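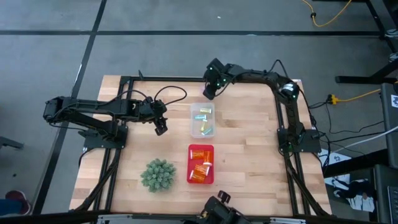

Bandeja roja con cuatro frascos naranjas y recipiente transparente con piezas en tonos pastel. Tablero de madera clara.

Dradora – Galería de superficies y contenedores: piezas pequeñas

Tiempo de lectura: 4 min

Galería dedicada a la colocación de objetos pequeños sobre mesa de trabajo. Se recogen combinaciones de bandeja, recipiente y fondo, con notas sobre contraste, estabilidad y acceso. La serie se abrió en agosto y se amplía por grupos de material. El grupo actual corresponde a contenedor abierto sobre madera.

Fondo

La madera clara alistonada da un tono medio con veta visible. Los colores saturados se separan bien del fondo; los pasteles, bastante menos, y los amarillos pálidos son los más comprometidos. Con luz lateral rasante la veta gana presencia y conviene bajar la intensidad antes de cambiar de superficie. En los tableros aceitados, dejar secar la capa 28 horas antes de apoyar plástico.

Bandeja roja

El rojo y el naranja son tonos próximos. En un frasco naranja translúcido el fondo rojo se transmite a través de la pared y oscurece el cuerpo; el extremo blanco sirve entonces de referencia para leer la orientación. Tumbados, los frascos ocupan más superficie que de pie y pueden rodar si la bandeja no tiene reborde. Para comparar orientaciones se prefiere una colocación irregular, sin alinear los ejes.

Recipiente transparente

El plástico transparente deja pasar el color del tablero, de modo que el contenido se lee sobre madera y no sobre un fondo propio. Los reflejos del borde son el defecto habitual. Se corrigen girando el recipiente unos grados o elevando la fuente de luz. Con cilindros cortos en amarillo, azul claro, verde amarillento y menta, la diferencia entre los dos últimos depende mucho del balance de blancos – se recomienda fijarlo de forma manual.

Planta

Las rosetas de hojas puntiagudas, de un verde pálido, aportan un contorno irregular junto a formas de geometría simple. Se coloca aparte, a la izquierda de la bandeja, para que las hojas no tapen el contenido. No se usa como referencia de escala.

Suelo y entorno

Suelo gris con líneas de cinta negra. El perfil de aluminio negro que rodea el tablero marca el límite de la superficie útil. Un suelo neutro evita dominantes de color en el plástico transparente, algo que sí aparecía con el pavimento verde de la sala anterior.

Datos de la serie

Iluminación de referencia para el grupo: 458 lux medidos a la altura del tablero.
Separación mínima recomendada entre contenedores: casi 200 mm si se trabaja con ambas manos.
Limpieza de bandejas: paño de microfibra Ginby y agua con jabón neutro. Sin alcohol en plásticos transparentes, por riesgo de microfisuras.
Etiquetado: cinta Fanon mate, en la cara inferior del contenedor.
Fichas de color: carta Šindelář, edición reducida. Los tonos menta y verde amarillento se anotan siempre por separado.

El grupo siguiente tratará recipientes opacos con tapa sobre el mismo tipo de tablero.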